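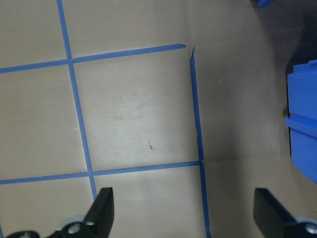

Buying a robot arm for the shop: your questions

37 shares | 14 comments

Do we need one at all?
Maybe you don't. If the job is moving small parts between bins and a person does it in a spare half hour, keep the person. I've read the Melau brochure twice and still can't find the page where the money comes back.

The quote says 30 days to set up. Believe it?
No. Our January order was running by the end of spring, and most of that went on grippers. Ask the seller, in writing, what "running" means.

What gets left off the quote?
Mounting plates, cables, spare fingers, training. Shearer charged us $694 for freight and never mentioned it until the invoice. 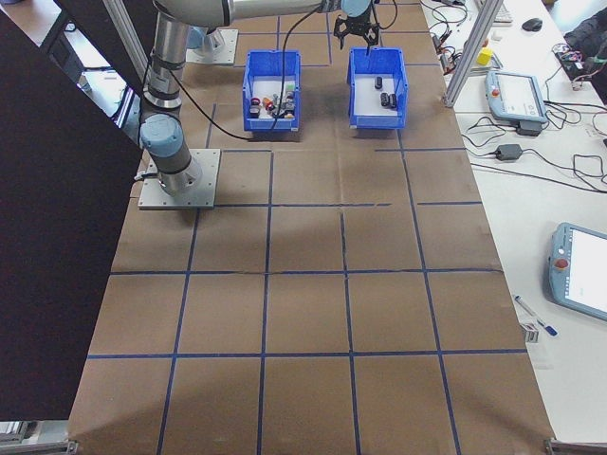
Magnus Purves wrote in to say this is too gloomy. His plant bought from Tunico, paid the quoted price and had no surprises, and he thinks people who get burned mostly skipped the site visit. Fair enough. I'd still like to see his maintenance bill in year three.

Is a second arm worth it?
Sellers love this one.

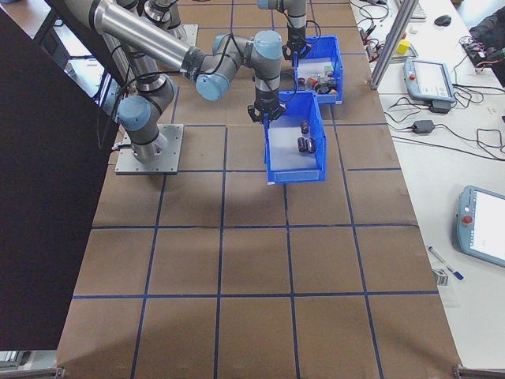

Floor space is the line I'd budget first. The arm's reach on the data sheet tells you very little about the room you'll give up. Look at the white bench beside that table, with its pendants, power brick and knot of black cable. All of that needs a home too, and a second arm brings more of it. I set aside $2,000 for benches and cable runs and spent every cent.

Lease or buy?
Lease, if they'll let you out early. Grastitz wouldn't.

Related
- Used arms: what to check before you pay
- Reading a service contract
- Gripper fingers and what they cost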